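Storing bottles and tumblers: upright in a basket or lying in a drawer?
Forum: Small Homes, Kitchen and Storage

Gretotach wrote:
Hello all. We are two persons in a small flat and the drinking bottles have taken over my shelf. When I open the door, one falls and then it takes the next with it. I am thinking of a low wire basket where they can stand upright. My husband wants to lay them down in the deep drawer. Who is right?

Becerra wrote:
Your husband. Standing bottles in a low basket tip over as soon as you take one away. I had this for nearly 2 years and I was always picking up bottles. In the drawer they can roll a little, but they cannot fall.

Senanora wrote:
I don't agree with Becerra. It depends on how wide the basket is. If the bottles stand close together they hold each other.

Eilif Skjelbred wrote:
I am also for the basket.

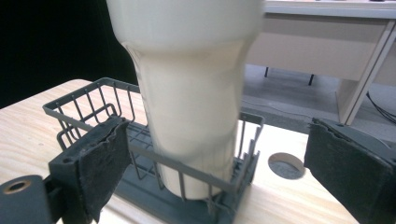
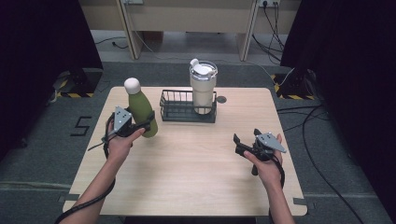
My own experience is mostly with tumblers, and they are more difficult than bottles because of the shape. The cream one in the wire basket is a good example: the upper part is wide and then it goes in to a slimmer lower part, so the weight sits high when it is full. I would put such a one at the end of the basket, against the rods, and let the straight bottles fill up the rest. Also look at the bottom before you buy. If it is a grid with large holes, a narrow foot can stand crooked — I put a piece of cork mat in mine in January and it became much better.

Gretotach wrote:
Thank you Eilif, the cork mat is a nice idea. Is the low rim enough? I have seen a high basket for 57 but it is too much money for me.

Eilif Skjelbred wrote:
Low is enough if it is full. With only one or two things inside I would choose higher sides.

Becerra wrote:
"Low is enough if it is full" — and when half of them are in the dishwasher? Then we are back to my problem. I stay with the drawer.

Groltero wrote:
Please dry them well before you lay them in any drawer. I closed the lid on a damp tumbler once and the smell was terrible. In a wire basket the air comes in from all sides, so for me this decides it. Mine is 40 cm long and stands beside the sink, lids off.

Becerra wrote:
That is a fair point about the air. I leave mine on the rack overnight first, but I see that not everybody has space for a rack.

Gretotach wrote:
I measured now and the deep drawer is too low for my tallest bottle if it stands, but lying is possible. I will try the basket for the tumblers and the drawer for the rest. My husband says this means he won.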